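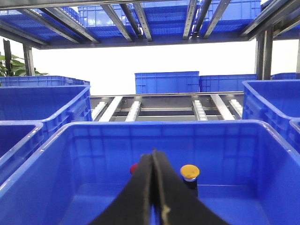
スライド1 青い樹脂コンテナと、その奥のローラーコンベヤ

【話し始め】
時間は20分です。今日は「箱をそろえれば仕分けは楽になる」という話を、少し疑ってみたいと思います。会場にも、青いコンテナを大量に買った方がいらっしゃるでしょう。私もその一人です。

【スライド1のまま】
縁が厚く丸めてあって、内壁に縦のリブ、底は平ら。よくある形です。手前の箱に入っているのは、赤くて丸みのあるものと、黄色いドーム形の頭がついたボタンのような部品。大きな箱に小物が2点です。
ここで少し間を置く。
カタログはこの箱を「何にでも使える」と言います。何にでも使える箱は、たいてい何を入れる箱なのか決まっていません。決まっていない箱に、人は手元にあるものを入れます。

【同じ色という問題】
左右の箱も同じ青です。統一感がある、見た目がきれい、と見学の方は褒めてくださいます。ただ、きれいに見えることと、間違えないことは別の話です。
Brekusの倉庫では、8月に全部の箱を青に統一しました。619個です。稟議書には「誤投入の削減」と書いてありました。削減されたかどうか、比較できる記録は残っていません。統一前の数字を誰も取っていなかったからです。これで効果があったと発表されると、私は困ります。
(笑いが起きなくても先へ進む)

【コンベヤの話】
箱の向こうにローラーコンベヤのラックがあります。グレーの金属フレームのものです。ローラーがあれば箱は流れる、と説明されますが、箱を斜めに置く癖のある現場では、流す前に向きを直す手間が増えます。左の箱、斜めですよね。この一枚だけで現場の癖とまでは言いませんが、Trottonの現場でも、向きの決まりは床のテープだけでした。テープは半年で剥がれました。

【Utis方式について】
仕切り板を入れる案です。1箱を3区画に分けます。悪くはないです。ただし平らな底の良さ、つまり拭きやすさはなくなります。あと、仕切り板は必ずなくなります。予備を買う予算を最初に取っていた現場を、私はまだ見たことがありません。
※質問が出やすい。板の材質の話に入ると長くなるので休憩時間に回す。

【小さい箱に替えるべきか】
小物なら小さい箱に、というのは正論です。正論ですが、箱の種類が増えると積めなくなります。Ní Mhurchúの報告書は3種類までと勧めていますが、根拠の表が1つしかなく、その表も別の業種のものでした。参考程度にしてください。

【お願い】
来週、自分の現場の箱を一つだけ選んで、中身と、そこに入っている理由を書き出してみてください。理由が書けない箱があったら、買い足しは一度止める。私から言えるのはそこまでです。
配布資料は出口の机に置いてあります。

コメント(3)

箱屋です。耳が痛いです。でも619個はうちじゃないです。

統一前の数字がない、はうちも同じでした。今から取っても遅いでしょうか。

仕切り板、本当になくなります。2枚だけ残っています。

返信する | 通報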